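Fight night at Yorath, December 2024

I've been training at Yorath since October and last night I finally saw my first live amateur card there — what a blast! The main event went the full distance and I was hoarse by the second round.
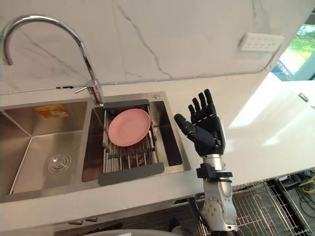
My favorite was the Bratico bout, a southpaw against a wrestler who would not stop shooting. I watched the replay at home in the kitchen, phone charging from the white outlet strip on the wall by the sink, and caught a slick underhook I'd missed completely. So good.

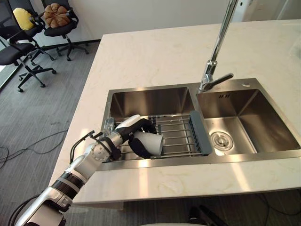

The wrestler got the decision, and I had it the same way, 2 rounds to 1. The gym says 492 people came, in a hall that holds 800, so there's room for you next time. I'm drilling that underhook all week, 100 reps a side, and I can't wait to try it in sparring!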